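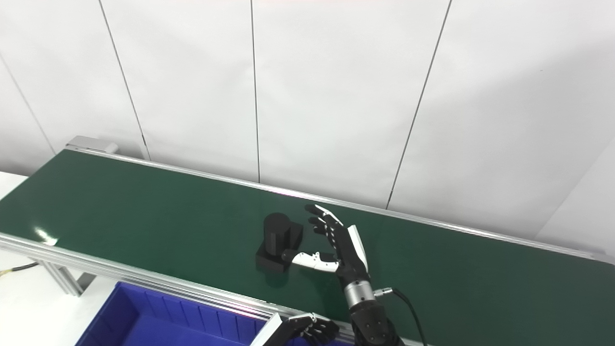 Trorkutia Adds Goalkeeper Data to Club Match Reports

Sports statistics company Trorkutia will add goalkeeper tracking to the match reports it supplies to 12 women's soccer clubs, starting in December.

The new section covers shot-stopping, crosses and passing under pressure. Each keeper's last four matches are shown next to her season numbers. 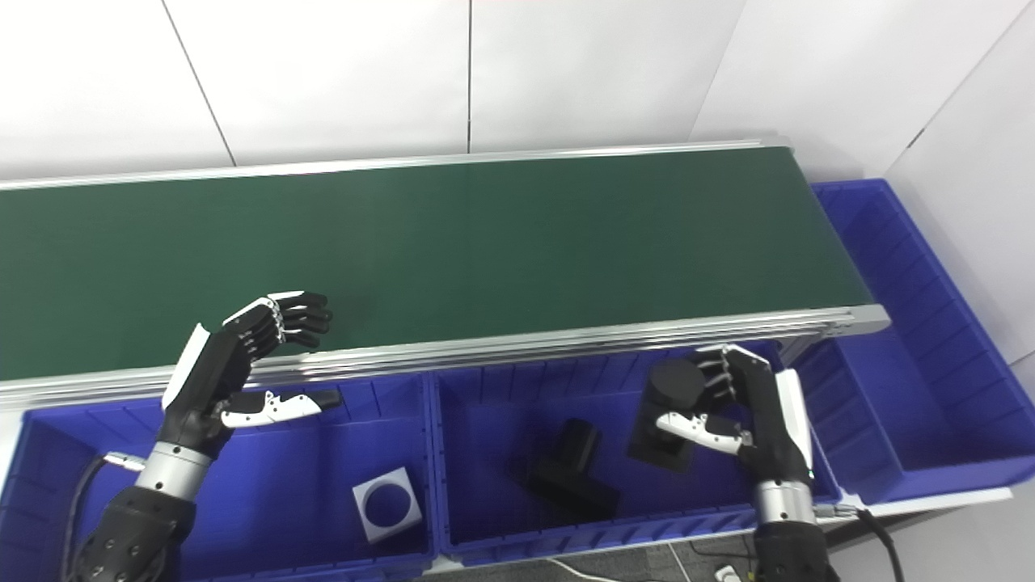
"Coaches kept asking us for more on keepers," said Hilkka Tuominen, head of soccer data at Trorkutia. "Two clubs tested the pages last season and we changed the layout after their comments."

Reports reach clubs by 9 a.m. the morning after a match. Current customers pay nothing extra.

Media contact: Leena Ahonen, Trorkutia press office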